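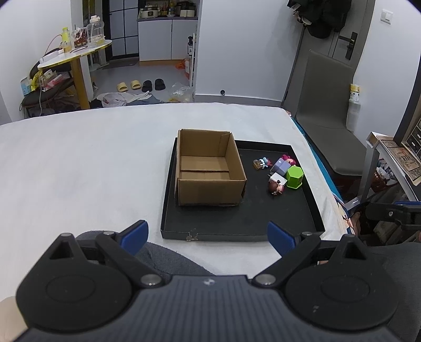 3.2 Collection of Demonstrations

In our earlier work, all demonstrations for the Multow task set were recorded by remote control. The operator sat at a desk and moved the arm with a joystick while watching two screens. This method gives clean joint data, but it is slow, and the operators reported that they could not feel when an object began to slip. For the present study we therefore changed to hand-held grippers. The person holds the tool directly, closes the fingers on the object, and carries it to the goal. The robot is not needed during recording, so the work can be done in a normal home.

The grippers have the same finger geometry as the ones mounted on our robot. The finger pads are blue and soft, and they are replaced when the surface becomes worn. A camera fixed on the tool looks forward over the fingers, so that the view during the demonstration is close to the view the robot will have at test time. We found this more important than the exact weight of the tool. In a first version, called Tridard, the camera was placed higher, and the policies trained with it often closed the fingers too early.

The task considered in this section is sorting of small household objects. Each episode uses a shallow tray, an open cardboard box, and a group of small objects with different shapes. Figure 2 shows an arrangement with the box on the left half of the tray and the objects gathered near the right wall, among them toy figures and a white plug-in charger. The goal of the task is that all objects lie inside the box. The order is free. We did not ask the demonstrators to follow any fixed order, and in the data the order differs strongly between persons.

Objects which lean on each other are the most difficult part. A good demonstrator usually takes the upper object first, but this is not always possible with wide fingers, and sometimes the object must be pushed a little before it can be grasped. We kept such pushes in the data. We also kept failed grasps when the same person corrected them within the episode. Only episodes in which an object left the tray, or in which the tracking of the tool was lost, were removed.

The demonstrations were given by 18 persons, none of whom had used the tool before. Each person received a short instruction and could practice freely before recording. After removal of the bad episodes, 2,599 episodes remained. From these, 400 were set aside for validation, chosen so that the rooms in the validation part do not appear in the training part.

The rooms were not cleaned or specially prepared, except that a plain white sheet was laid under the tray in many of the recordings. The background therefore contains furniture, doors, kitchen goods and clothing. We consider this useful, as a policy trained only in our laboratory failed when the table was moved near a window. The effect of the background is studied separately in Section 5.1, where we compare the full data with a part recorded in a single room.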